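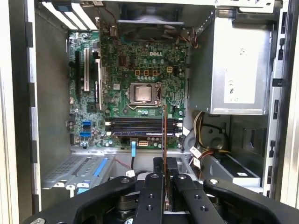 You're being unfair to the league, a reader wrote after my last post, and the passing numbers are the best thing to happen to the Britel Cup since they fixed the drainage. I've had that message open for a week. I still don't buy it.

If you missed the earlier post, the cup now publishes full match stats for every game, supplied by an outfit called Balto. Passes, duels, distance covered, something called "pressure moments." The players wear a vest that costs the clubs $300 apiece, and the totals go up the same night. In January Nustia beat Prydderch 2-0, and by bedtime we were told that Nustia had attempted 362 passes.

I was at that game. Nustia spent most of the second half kicking it as far up the field as the wind allowed. Is a clearance that happens to land on your own striker's shoulder a pass? Is a throw-in? I wrote to ask and got back a polite paragraph about "industry-standard definitions" with no definitions in it.

Then the number changed. Go to the match page today and it says 359. There's no note saying it was corrected. It may well be a fair correction, and three passes won't change how anyone remembers the game. But the write-up on the league site still uses the old figure, and still builds a whole argument on Nustia "controlling the tempo." If they can't say which passes went away, I don't know why I should trust the ones that stayed.

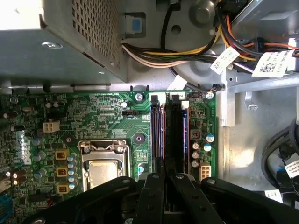
Jong-dae Yeo

My bigger gripe is what the numbers are doing to the talk around the games. Prydderch's left back had a rotten afternoon by the stats. Lowest distance on the team, hardly any duels. He also never once got beaten, mainly by standing in the right place and letting the winger run into trouble. There's no column for that. A week later people who hadn't been within ten miles of the field were calling him lazy.

I'm old enough to have heard all this before, with different gadgets. Heart rate straps were going to end injuries. Then it was the balance boards. Each time a few coaches got something useful out of it and everybody else got a chart.

And who checks any of this? The vest people count the passes, the league prints them, and the clubs that paid for the vests are in no hurry to say they wasted their money. I would settle for one match where somebody sits down with the video and a pencil and publishes both counts side by side - agreed definitions first, please.

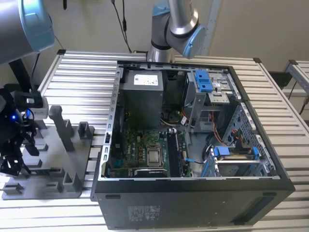

Maybe the two would match. I'd say so on this blog if they did, and I'd buy the reader who wrote in a coffee. What I won't do is take "the data shows" as the end of an argument when the data moved overnight and left no tracks. Distance covered I can live with, since a vest can at least tell where it is. How it knows who meant to pass to whom is beyond me.

The next round is in two weeks. I'll be behind the north goal, out of the wind, with my own pencil.

3 comments

Leftfooter
The 362 was on my phone too, so you didn't dream it. I thought it was high when I saw it.

M.
My daughter plays in the girls' league and they've been offered the same vests. Would love to know if any club has said no.

Old Number Six
Sorry, but you watched from behind a goal. You can't judge tempo from there either.

Recent posts
Who picks the man of the match?
The Britel Cup draw, and why I don't like the seeding
Shin guards, again
Prydderch's new away shirt

© March 2026 Jong-dae Yeo | Contact | Back to top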